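Date: June, 21:40
From: Illia Skoryk
To: Govedgate Allotments and Gardens list
Subject: Re: Water butts, again

Tove Overgaard wrote:

> Dear all,
>
> Is anyone else's butt green? Mine went in at Easter, took
> its first filling off the shed roof within a fortnight, and
> is now the colour of a school corridor. It smells like a vase
> that somebody forgot. I have been told (a) bleach, (b) a
> goldfish, (c) leave it alone, it's natural, all by people
> with the same confidence and the same hat.
>
> Also, what size should I have bought? I got the small one
> because it fitted in the car. It overflows every time it
> rains and is empty by the second dry evening. I feel there
> is a lesson in this but would prefer a recommendation.
>
> Tove

Tove,

Welcome to the green butt club. Membership is large and we don't meet.

Leave the goldfish out of it. I know where that idea comes from, because it was put to me too in my first summer, by a man who had never owned one. A fish in a closed plastic barrel in June is a cruelty, and then it's a smell. Bleach is fine for scrubbing out an empty butt at the end of the year, provided you rinse it until you're bored and then rinse it again. It's no good in a full one unless you have something against your lettuces.

What you want is darkness. Algae needs light, and most of the cheap butts are made of a plastic that lets a surprising amount of it through, particularly the pale green ones, which I suppose were chosen to look discreet. Put a proper lid on. If the lid that came with it is like mine was, it will fit on three sides of a round object. Weigh it down with a brick. Then wrap the sunny side in whatever you've got. I used old compost bags turned inside out, black side showing, tied on with baler twine. It looks like evidence, but the water has been clear for two years.

The other half of the trouble is what comes down off the roof. Moss, bird business, bits of felt, the odd sycamore key. All of it sinks and rots, and that's your vase. A leg of old tights over the end of the downpipe catches most of it and costs you only your dignity when you buy them. Empty it after every big blow. If you let it fill up, it comes off with a noise I won't try to spell and lands in the butt with everything it ever caught.

On size, I have opinions. The usual thing is to buy the one that fits the car, and then another one that fits the car, and end up with a row of them joined by bits of hose like a very dull organ. Védís Østergaard has gone the other way and put in a 1000 litre tank, the cube sort in a cage, on the plot nearest the lane. She has painted it brown. It has been a great success and she mentions it. 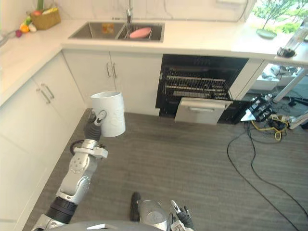

How much water can I really expect to get off a shed roof?

Take the area of the roof in square metres, as seen from straight overhead, and multiply by the rain in millimetres; that gives you litres, less a bit for splash and the gutter you haven't fixed. A shed two metres by one and a half has three square metres of roof, so ten millimetres of rain brings you 30 litres at best. It sounds mean, and it is. But a wet month adds up, and a glut always arrives when the butt is full anyway, so the size of the container matters more than people think and the size of the roof matters more than that.

Ragnheiður Blöndal has guttered both sides of her greenhouse as well as the shed and runs the lot into one place. She reckons she could fill 3000 litres in a decent year if she had anywhere to keep it. She hasn't, so it goes into the path, and from the path into my onions. We have spoken about this. I'm told it is good for them.

Practical things, in no order:

Stand the butt on something solid. A full one weighs as much as a couple of grown adults and has less sense of balance. Slabs on rammed hardcore will do. Loose bricks won't, and I have the dented tap to show you.

Raise it high enough to get your can under the tap. Measure the can first. With the rose on.

Fit the overflow on the first day, before you need it, and point it at something thirsty.

Don't use the water on seedlings if it still smells. Tap water for those. Everything older will put up with it, and I keep it off the salad leaves.

Drain the thing before the hard frosts, or at least leave the tap open. The taps crack first, and the replacements from Adard never quite match the thread. The Gistamley ones do, if you can find any in stock. Margarida Quintela bought the last two and is not selling.

If you want a bigger butt than the one you've got, mine is going spare once the beans are over, lid and brick included. You'd have to fetch it. It does not fit in a car.

Illia
(plot by the bent gate)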